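木台面上小零碎和色素瓶的收拾办法

拼条木台面用起来顺手，麻烦在东西一多就铺得到处都是。先把大件归位，再管小件，最后才擦台面，顺序反了要擦两遍。

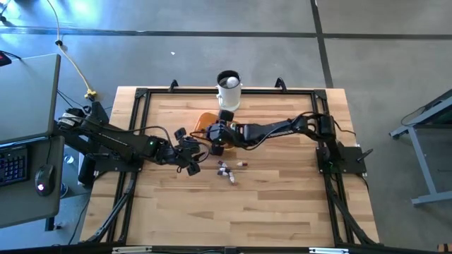
小盖子、小塑料件最容易丢，掉进台面边上的缝里就很难找。收的时候先备一个敞口的容器，口要够宽，手能伸进去。像木板上散着的这四个带红色或粉色的白色小件，就近放进旁边那只黑边的白色圆筒里就行，不必为它们单买盒子。筒底垫一张厨房纸，以后倒出来也干净。橙色半透明的那类塑料容器留给大一点的东西。

色素瓶要单独收。油性的糖果色素和普通水性色素分两格放，混在一起，做巧克力时容易拿错。瓶嘴用干纸擦过再盖紧，瓶身沾了油的，用温水加一滴洗洁精抹一遍，标签处别泡。我在Tisden买的收纳盒偏浅，瓶子站不稳，后来换了深一点的，立着放，标签一律朝外。

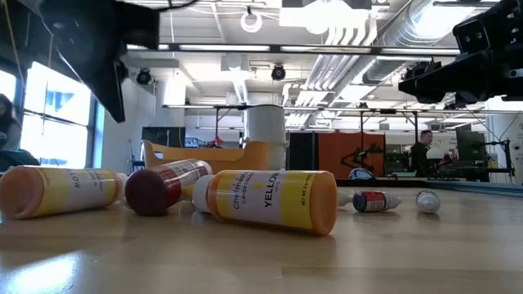
躺倒在台面上的色素瓶，中间一瓶是chefmaster的黄色CANDY COLOR。

木头上沾了色素要马上处理。先用干布吸，别来回抹，再用小苏打加水调成糊，敷3分钟后顺着木纹擦掉。颜色深的重复2次。红色最难去，Roxana Ayala建议用细砂纸轻轻打磨，磨完一定要补油。

补油用食品级矿物油，薄薄一层，过夜再用。我家的台面每年3月补一次，平时只用拧干的布擦。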